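Home Forums Small Spaces Walls & Counters New Posts

Patterned wallpaper behind a counter: keep it or cover it?

Started by jabari_laizer, April
4 min read

jabari_laizer
We moved into a place with a craft counter built into the corner of the back room. The previous people papered both walls above it in a bold black and white print. The counter is in good shape and I want to keep it. My wife likes the paper. I think it makes the corner hard to use. When I put anything small down I lose track of it.

Options as I see them:
1. Leave it and get used to it.
2. Paint over it.
3. Put up a plain panel to counter height plus a foot or so.

Budget is $100, maybe a bit over. Has anyone lived with a busy print over a work surface for more than a few months?

nyokabi_s
Five years with a green leaf print over my sewing table. I stopped seeing it after the first month. What bothered me was the light. Dark paper soaks it up, and I had to add a second lamp. Try a lamp before you do anything else.

Mosoti_K
Don't paint over it. I did that in a hallway and the seams showed through two coats, and then the paper bubbled near the floor. If you don't want the paper, strip it. Score it, wet it, wait, scrape. It took me most of a day for a wall about the size of a door.

jabari_laizer
Stripping worries me. I don't know what's under there. The house had a lot of quick fixes done to it.

M. Barasa
Then go with the panel. I used a Zulloment board, the matte one, $29 for a piece that covered my whole back wall. Two screws at the top and a bead of caulk along the counter. It wipes clean and you can take it down if you sell.

nyokabi_s
I disagree with the panel. You end up with a strip of white and then the pattern starting over it, and the line between them is the first thing you see when you walk in. I'd do all of the wall or none.

M. Barasa
You see the line if you stop it at some random height. Stop it at the underside of a shelf and it looks planned.

Mosoti_K
A caulk bead on wallpaper will pull the paper off when the panel comes down. Just so he knows.

M. Barasa
Mine was on the counter side only. It didn't touch the wall.

jabari_laizer
What about storage? Part of my trouble is that everything lives on the counter. Pencils, tape, the kids' stuff. I was looking at the Enach rail system, but a full set for two walls is close to $700 and that's not happening.

nyokabi_s
You don't need a system. One basket and a few hooks. Get things off the surface and you'll mind the paper a lot less.

Mosoti_K
Agree with her on that. Clear the counter first, then decide. You might be blaming the wall for a mess.

mwajuma_masanja
I kept my paper, black with white wavy double lines, and it goes around the corner on both walls. I had the same complaint as Jabari for the first few weeks, and moving the small stuff up is what fixed it. I have a white wire mesh basket over the counter now, and I can see the yellow and orange things through the bottom of it without taking it down. Solid bins were worse for me, I had to pull them out every time. The countertop is a gray marble pattern and I think that helps too, it's calmer than the walls. A teal pencil on it is easy to find. The big flat pieces still end up on the counter, like the one with the cartoon character on it, and I haven't found a good spot for those. I'd skip the panel and put the money toward a basket and a lamp. 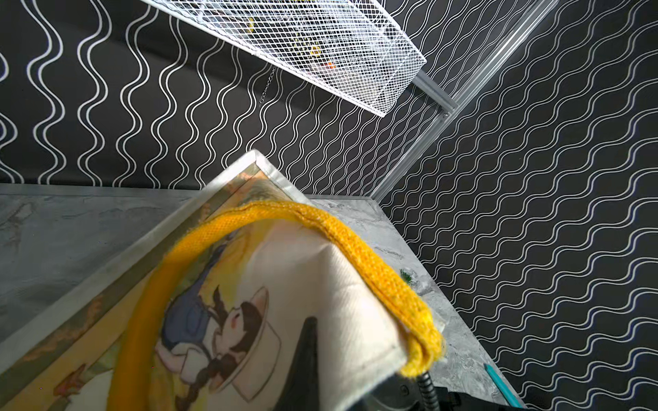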